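Replacing the CMOS battery and reading the BIOS on an old business desktop before you spend money on it

Most guides to reviving a 1990s or early 2000s office PC start with a shopping list. New caps, new power supply, SSD adapter, a better video card. I'm suspicious of that order. Half the machines people bring to the swap table as "dead board, for parts" have a flat coin cell and a BIOS that has lost its drive settings. So start with the cheap part.

What follows was done on a Pellau minitower with a Nonevitz board, but the steps are close enough for most desktops of the period. If yours has a barrel-shaped battery soldered to the board, stop reading. Different job, and those things leak.

What you need

One fresh CR2032. Check the date on the packet. I have bought "new" ones from online sellers that read under 3 volts straight out of the blister.
A multimeter. Any cheap one is fine for this.
A plastic spudger or a wooden toothpick.
A pencil and paper. A phone picture of the BIOS screen is fine until you need to read a blurry 7 or 1.

Step 1. Write down what's in the BIOS now

Power up and get into setup. It's F1 on some, F2 or Del on others, and on this one it's F10, but only while a small square shows in the top right corner. Write down the hard drive type, cylinders, heads and sectors, plus boot order and anything under integrated peripherals. My drive was set to 1277 cylinders, which didn't match the label, and the previous owner had presumably done that for a reason. Changing it to what the label said stopped it booting. I changed it back.

If the settings are already gone, try auto detect first and be ready not to believe it.
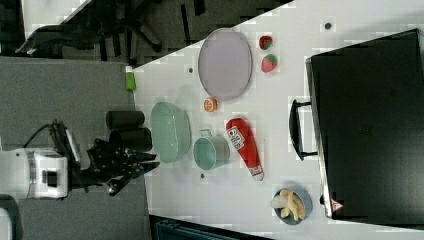

Step 2. Power off and pull the cord

People will tell you to leave the cord in so the chassis stays grounded. On an ATX supply that also leaves standby power on the board, and I'd like it gone before I put metal probes near anything. Pull the cord, press the power button a couple of times, and touch bare metal on the case before you go in.

Step 3. Measure the old battery

Black probe to ground on the chassis, red probe to the top of the cell. Around 3 volts is healthy. Below 2.7 I replace it without thinking about it. Mine read 1.9, and the machine had still been holding the date some of the time, so "it keeps time" proves very little.

Step 4. Swap it

Look for the little metal tab at the edge of the holder. Push the tab away from the cell with the spudger and the cell should pop up. Don't lever against the holder with a screwdriver. The plastic on these goes brittle, and the Gromska-made holders are the worst I've met – I've snapped two. Plus side up when you put the new one in, and wipe off your fingerprints.

Step 5. Clear, then re-enter

Find the clear CMOS jumper. It's usually near the battery and usually badly labeled. Move it over for ten seconds with the cord out, then put it back. Forgetting to put it back is the most common cause of "new battery, now completely dead" posts.

Reconnect, go into setup, load defaults, and type in what you wrote down. Set the date last. If your BIOS won't take a year past 1999, set one with a matching calendar and move on.
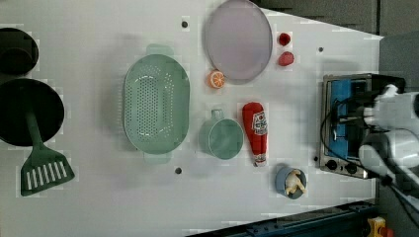 Step 6. Test it properly

One reboot is no test. Shut down, pull the cord, leave it overnight, then check the settings. I leave mine for a couple of days. If the clock is behind by hours, suspect the holder contacts before you blame the battery. A wipe with isopropyl and a slight bend upward of the lower contact fixed one of mine.

Things I don't believe

That a dead battery can't stop a machine from posting. On several boards I've had, it does. Bjarke Lund argued with me over this for most of August, then found an Araújo riser-card system that did exactly that.

That you need a BIOS flash "while you're in there." You don't. If it boots and sees your drive, leave it alone. The update I looked at fixed a problem with drives bigger than 40 GB, and mine isn't that big.

That premium coin cells last longer. Maybe they do. I haven't seen any numbers I'd trust.

Updated 27 February 2022: Brynhildur Þrastardóttir wrote in to say that on the slimline version of this case the battery sits under the drive cage, so take out the two screws at the front and slide the cage toward you before Step 3. She also had to reseat the floppy cable afterward.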